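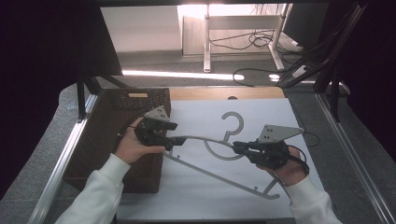
Slow down on the second squeeze, the trainer at Nollo told me, or the machine will learn your bad habits along with your good ones. Fair enough! I'd only been at it an hour and I had plenty of bad habits to share (I rush, and I fidget with my thumbs).

The job sounds easy. You put a gripper in each hand, you pick something up the way you'd pick it up at home, and the whole move gets saved as one example. Then you do it again. Clothes hangers were my thing that day, and they're sneaky - grab one too close to the hook and it swings around on you. By lunch I had 68 examples, and 4 of them got tossed for being too jerky.

The full hanger set will need 861 before Stellora, the learning system, gets a crack at it. The team wants them messy, too, with odd angles and different starting spots, so it doesn't learn just one perfect grab. I loved that part. I spent three tries in a row coming at the thing from the wrong side, and all three were keepers. The next batch is planned for September, and I've already asked for socks.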